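Notebook, stacking project, Reder bench
February, entry 12

Started at 3:30 after the Gondberg group cleared out. Battery at full, arm homed twice because the first homing left the wrist a few degrees off. Wrote the new offset into the config and saved it under the old name, so pull before you run anything.

Goal for this block is the cup task for the Fluseris student round: three cups, upside down, one over the other, all on the floor. Rules say the stack has to stand by itself when the arm is clear. They don't say the cups must line up.

Changes since last entry:
Approach speed down to 2000 steps per second. At 2613 the arm shook on the way down.
Release height raised a little. The ribs on the blue cups drag on the pads if we let go low.
Log file is 642, in the shared folder. Tabrizi driver, old version. The new one still drops the serial port. 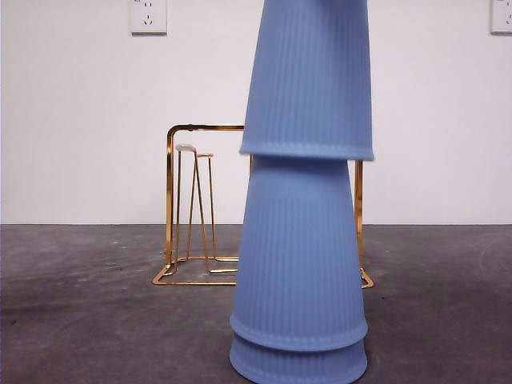 Do we need to re-center the cup before each release? Only if the offset is more than the pads can correct on closing, so for now we leave that step out and save the time.

Top cup sits a bit to the right of the middle one. Want to check whether that comes from the wrist offset or from the pads closing unevenly. Swap the left pad first, it's the older one, and leave the config alone until that is done.

To do: print two spare pads, label the serial cable, ask whether the practice floor at the Fluseris round is concrete like ours or mats. Arm is parked and the power strip is off.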